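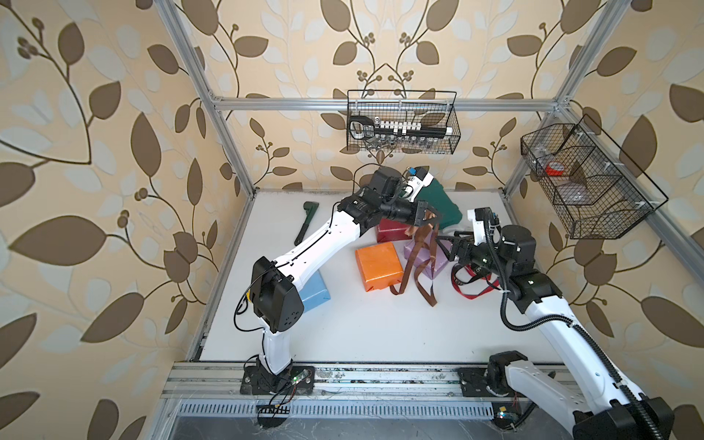
分类:家里那点事 | 标签:墙纸、租房、菲律宾

搬进来第二年,我终于跟卧室那面墙摊牌了。

事情是这样的,我们租的这套房子在二楼,房东 Bienvenido Lagman 老先生人特别好,就是对白墙有一种执念。每个房间都是白的,连走廊的鞋柜门也刷白了!我忍了一年多,上个月趁他太太 Marites 来收房租,厚着脸皮问了一句:能不能贴墙纸?她想都没想就说可以,还说她年轻时候家里客厅贴的是大朵大朵的玫瑰,她妈妈自己调的面粉糊糊,结果招来一屋子蚂蚁(她讲到这里笑得扶着门框)。

于是我就开始了漫长的选花色。

我原来以为自己喜欢小碎花,结果样品一寄到,贴在墙上退后两步,完全糊成一片,像没擦干净的灰。大花型反而耐看。后来我就认准了叶子,大叶子,底色要偏奶油一点,不要冷白,我们那间房朝北,冷白早上看着像牙科诊所。颜色上我纠结了很久绿色还是棕色,绿色新鲜是新鲜,可是我床品已经有两套绿的了,再来一面绿墙,睡觉跟躺在菜地里差不多。最后选了棕色配一点灰蓝,Sultard 家的,一共买了7卷。老公说太多,我说你不懂,对花要损耗的。

说到对花,唉。

大图案最麻烦的就是这个。每一幅裁下来都要跟旁边那幅的叶子接上,接不上的话一眼就能看见,半片叶子悬在那里,你以后每天躺床上都盯着它。我第一幅贴得很得意,第二幅接得也还行,到第三幅发现整面墙是斜的。墙是斜的!不是我斜!拿铅垂线一吊,从上到下差了快一指宽。打电话问 Jayson Cabrera(他以前在装修队干过几年),他说老房子都这样,第一幅千万别贴着墙角走,要先吊一条垂线,照着线贴。这话要是早三个小时跟我说该多好。撕了重来。

胶我用的是 Dulden 的糯米胶,味道很淡,刷完要把纸对折起来焖几分钟再上墙。我第一次没焖,急吼吼就贴,晚上鼓了一排泡,后来拿针扎破慢慢压平,有两个到现在还在,被床头柜挡住了,就当没有。

还有插座!插座一定要先断电,面板拆下来,纸盖过去再划十字口,往里折,装回面板刚好压住边。我看网上有人是绕着面板剪的,剪得再准也会露一条白边,难看得很。

整面墙从周四下午贴到晚上,中间吃了一顿泡面。贴完那一刻我其实没什么感觉,腰太疼了。是第二天早上醒过来,光从窗帘缝里进来打在那些叶子上,我才觉得,哎呀,这是我的房间了。

花费也记一笔,给想动手的朋友参考:墙纸、胶、刮板、滚刷、美工刀片加起来2357比索,刀片比我想的用得快,湿纸特别伤刀,钝了就会把纸扯烂,千万别省。没请师傅,Eduardo Ignacio 倒是来帮我扶了一下午梯子,请他吃了烧鸡。

剩下一卷半我没舍得扔,裁了一段垫抽屉,又包了两本旧相册。Marites 前几天上来看,摸了半天,问我走廊要不要也贴一贴。她家老先生站在后面没出声,过了一会儿说,鞋柜还是白的好。

走廊的事下个月再说吧,我先歇歇腰。要是有人知道怎么清理沾在踢脚线上已经干掉的胶,拜托留言告诉我,我用温水敷过了,还是有一道印子。

分享 7 | 评论 26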